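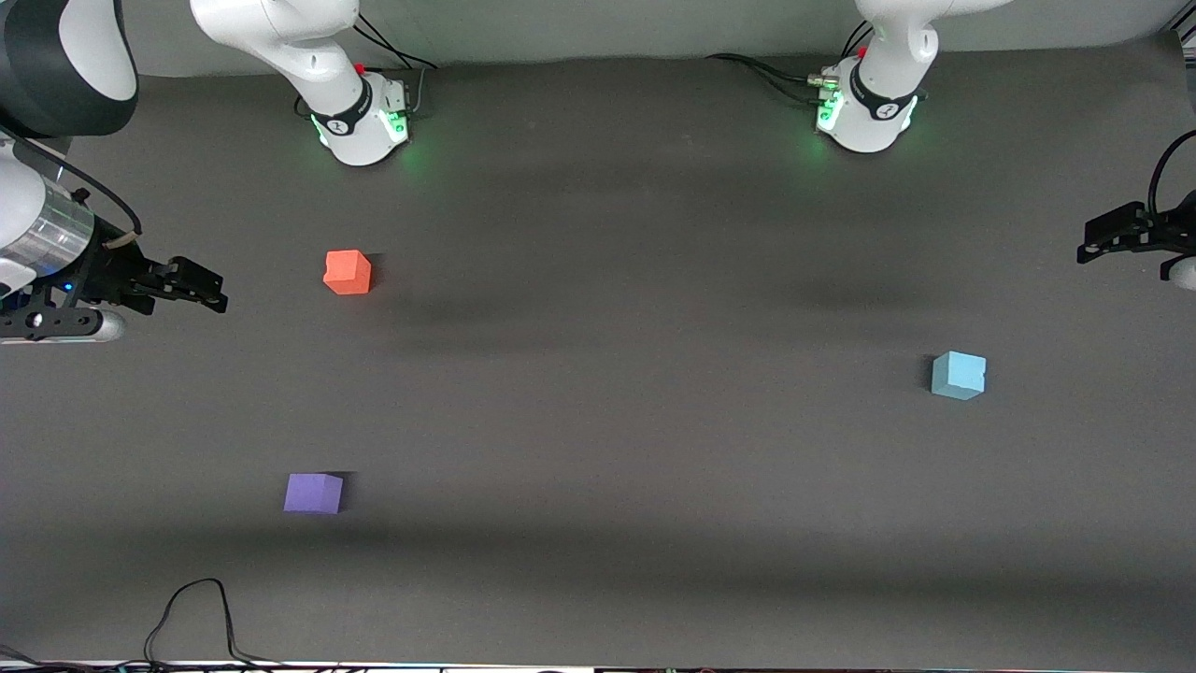 Figure 3. The two-arm station used for the public sessions, with the three foam cubes on the work surface.

4. The Open Day Deployment

4.1 Setting

The field part of the study took place at the Wornevcombe open day, held on a Saturday in July. The open day is a yearly event at which the labs on the ground floor let the public in from mid-morning until late afternoon. Visitors walk through on their own, stop where they like, and leave when they lose interest. We chose this setting because the visitors had not been recruited and had no duty to stay, so the time they spent at the station could be used as a measure in its own right.

The station was placed at the end of the main room, with the table against the wall and a low rope on the visitors' side. A staff member stood at each end of the rope. One handled the task queue and the other answered questions. Both were told to keep their answers short and not to explain what the arms would do next unless a visitor asked.

4.2 Task and materials

We used a cube sorting task that had been run in the lab for several months before the event. Three foam cubes, one orange, one light blue and one purple, are placed on a dark work surface within reach of the two arms (Figure 3). A visitor names a cube and a target area. The system then assigns the request to one of the arms, which picks up the cube and places it in the target area. If the target is out of reach for that arm, the cube is set down near the middle of the table and the other arm finishes the move.

Foam was chosen over the hard plastic blocks used in our earlier work. It tolerates a poor grasp, and a dropped cube makes no noise. Noise had been a problem in the pilot, where visitors at the back of the group tended to read any loud sound as a fault. The drawback is that foam wears. Small dents and nicks in the cubes shift the estimated center, and we replaced any cube when the error in its estimated position passed the limit set in Section 3.

Requests were handled by Zudik, the scheduler described in Section 3.2. Zudik was run with the same settings as in the lab except for arm speed, which was lowered for the whole day. The logging tool, Trala, recorded each request, the arm assigned, the start and end times, and the outcome.

4.3 Procedure

Sessions were run in groups. A group was formed when at least two visitors were standing at the rope and the table was idle. The staff member read a fixed opening of four sentences and asked for a first request. After that, any visitor in the group could make a request, one at a time. A session ended when no request had been made for one minute or when the last visitor walked away.

In half of the sessions, the system gave a short spoken notice before each motion ("right arm, orange cube"). In the other half it moved without notice. The condition was switched after every session -- never during one -- and the staff member at the queue did not choose it. The right and left labels refer to the robot's own sides, so the right arm is on the visitor's left. Several groups found this confusing in the first hour. We kept the labels unchanged so that the sessions could be compared, but we would use a different naming in later work.

4.4 Sessions and data

We ran 56 sessions during the day. Trala recorded 1369 requests, of which 888 came from sessions with spoken notice. The difference between the two conditions is large and is not explained by group size, which was similar in both. Groups that heard the notice stayed longer and left shorter gaps between requests. They also asked fewer questions of the staff about what the arms were doing, and more about how a cube was found on the table.

Failed grasps occurred in both conditions. After a failed grasp, groups with spoken notice usually repeated the same request. Groups without it more often asked for another cube, and a few stopped there.

4.5 Limits of the field data

Three points should be kept in mind when reading the results in Section 5. First, visitors could watch a session from behind the group before joining one, and some will have seen the other condition. Second, the Lanz demonstration in the next room started on the hour and drew people away, which shortened some sessions in both conditions. We marked these in the log and report the results with and without them. Third, the lower arm speed made each move longer than in the lab -- the completion times here should not be compared directly with those in Section 3.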